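4.3 Recording soft-object episodes with the hand grippers

Applies to the two-gripper station. If you're on the single arm bench go to section 5, none of this will work there.

Before you start

Read 4.1 (power) and 4.2 (head camera) first. Station on, both gripper cables plugged in, session open in Vulgate. Task name has to match the task sheet exactly, spaces too. "bag_left" and "bag left" end up as two seperate tasks and somebody has to merge them by hand.

CAUTION: Keep cables clear of the jaws and off the tabletop. A pinched cable means stop, unplug, report it. Don't tape it up and carry on.

Setting the table

1. Clear the tabletop. Last operator's objects go back in the Tijani bin.
2. Put out the objects on the task sheet. Near the middle, small gap between them, wide enough for one open jaw.
3. Soft objects: don't flatten or fold them neatly. Crumple, drop, leave. We want different shapes every time.
4. Clear stand, if the sheet asks for one, goes down before the objects.
5. Loops, straps and drawstrings stay on. Don't tuck them under.

Recording

6. Pick up both grippers. Left hand wraps the handle from below. Right hand on the vertical handle, index finger forward.
7. Jaws open, pointing in over the table. Hold still until the start tone.
8. Look at the object you're going to grab. Head camera follows your head, not your eyes, so move your head.
9. Do the task at normal speed. One grasp, one move, one release.
10. Back to the start pose, jaws open. Wait for the second tone.
11. Mark it keep or discard, reset the objects, go again.

Do 20 episodes per object pair, then swap left and right. Break after every 2 pairs, longer if your wrists hurt.

NOTE: Missed grasps are fine. Retry inside the same episode, up to 3 tries, then release and mark it keep with the "retry" flag. The model needs to see recoveries. Only discard if a hand covered the camera, a cable snagged or you dropped a gripper.

NOTE: No touching objects with bare fingers between tones. Even a little nudge. Discard. 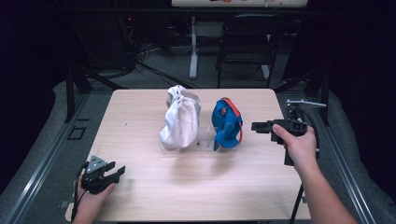
Fig. 4-3. Both grippers at the table, left jaws open. White cloth bag left, blue bundle with orange strap right.

If something goes wrong

No start tone: check the session is still open. Vulgate closes it after a long pause and doesn't tell you.
Jaw reading stuck at zero: unplug that gripper, plug back in, run the open/close check from 4.1.
Left and right swapped in playback: cables are in the wrong ports. Everything since the last check has to be relabeled, so tell Jarmila Říha before you record any more.
Upload stops partway: leave it. It resumes by itself. Do not rename the folder, the Lastusden script looks for the orignal name.

Target for the current soft-object set is 382 kept episodes, all operators together. Running total is on the Flelora dashboard, first tab.

Section revised Jun 9, 2023. Replaces the April sheet, bin any printed copies.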